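Last updated: 31st October

By Dagný Eskildsen, Norðdahl Press

Norðdahl Press opens its yearly poetry prize

The small publishing house Norðdahl Press today opens its yearly prize for a first book of poems. The winner will receive 1,290 euros and a printing of 1,000 copies, with a cover made by the painter Nilton Betancur. Last year the press received 686 manuscripts, and 563 of them came from writers who had never published a book before.

The judges this year are the poet Sille Kárason and the translator Kátia Teixeira. They will read all the manuscripts without names. Poems can be written in English or translated into English by the author, and prose poems are also welcome.

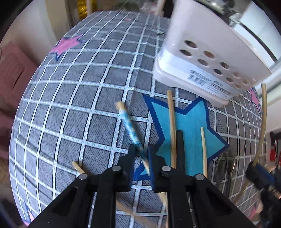 Last year's winner, Hamish Hapeta, will read from his book "Zirkari" at the opening evening in the Jokivwood reading room. The book was written during one winter and it has many short poems on small things in the house. One of them stays for two pages with a thin wooden stick that has a light blue band around it, and another speaks only of the white lines on a gray bedspread. "I like to look at a thing until it has no name any more," says Hapeta. "Then I can begin the poem."

Manuscripts should have between 40 and 70 pages and must be sent by e-mail as one file. Please do not write your name inside the file. There is no fee for sending. The list of finalists will be published in July on the page of the press, and all the authors will get an answer, also those who are not chosen.

Related news

Sille Kárason reads from new poems
Zilard magazine looks for essays on translation
Workshop with Kátia Teixeira: the short line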